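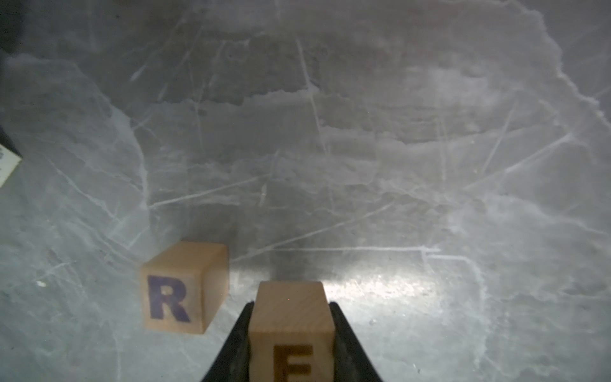 Llevo unas semanas dándole vueltas al artículo de Jurnari sobre manipulación con cámara de muñeca, y cuanto más lo releo menos me convence la cifra que todo el mundo repite. El método consiste, resumiendo mucho, en entrenar una política con demostraciones teleoperadas y usar como única entrada visual la cámara que va pegada a la pinza, sin vista externa ni sensor de profundidad. La tesis es que con eso basta para tareas de mesa con letras: buscar el cubo que toca, cogerlo, ponerlo junto a otro. Pues bien, en nuestra réplica, con un cubo de madera marcado con una F entre los dedos y otro con una R a la izquierda, ya se ve por dónde cojea la cosa. De la F solo queda a la vista la parte de arriba y un trozo de la barra central. ¿Es una F o es una E? Yo lo sé porque soy yo quien repartió los cubos. La política, con ese único fotograma, no tiene de dónde sacarlo.

Los autores contestan a esto (en el apéndice, cómo no) que el modelo conserva memoria de los fotogramas anteriores a la toma, cuando la letra todavía se veía entera. De acuerdo. Pero entonces la pregunta es cuánto de su resultado viene de la memoria y cuánto de la vista, y ahí falta la ablación que cualquiera habría pedido. Hay una tabla con la longitud del historial, sí, pero medida solo en la tarea de apilar, donde las letras dan igual. Para la tarea de ordenar, nada.

El segundo asunto es la superficie. En el artículo trabajan sobre un tablero mate y uniforme, muy agradecido. La nuestra es gris, está llena de rayas finas en todas direcciones y devuelve un brillo fuerte justo detrás de la pinza que se come la textura en esa zona. No la elegí para fastidiar a nadie, es la que hay. Bram Wuyts, que ha leído un borrador de esta entrada, me dice que estoy siendo injusto, que ningún método publicado promete funcionar sobre cualquier mesa. Le doy la razón a medias. El resumen habla de «robustez a condiciones visuales no controladas», y si uno escribe eso, lo mínimo es probar con un reflejo.

Vamos a los números, que son modestos. Grabamos 60 demostraciones, bastante por debajo de las 1000 que usan ellos, así que no pretendo refutar nada. Luego hice dos series de 12 intentos, una con la lámpara encendida y otra con la lámpara apagada. Con tan pocos intentos cualquier porcentaje que escribiera aquí sería decorativo, así que no lo escribo. Me limito a contar lo que vi mientras los hacía: los agarres salían razonablemente bien en las dos series, y los errores de letra se amontonaban en la de la lámpara encendida. Puede ser el brillo, puede ser que mis demostraciones tengan poca variedad de luz, puede ser azar. Separar las tres cosas me llevaría unas 10 tardes que ahora mismo no tengo.

Godelieve Smits me sugirió por correo una prueba más barata: tapar la imagen entera en cuanto se cierra la pinza y comprobar si el comportamiento cambia. Si no cambia, la política va a ciegas desde ese momento y lo de «control visual continuo» habría que quitarlo del título. Me parece una idea estupenda y me da un poco de rabia que no se me ocurriera a mí. Tengo el código medio escrito.

Lo que no voy a hacer es sumarme a los que ya dan por jubilada la cámara externa. Puede que dentro de un año tenga que comerme esta entrada. De momento, la segunda cámara se queda atornillada donde está, y si alguien ha repetido la tarea de ordenar con más de una iluminación, que me escriba y publico sus resultados, aunque me dejen mal.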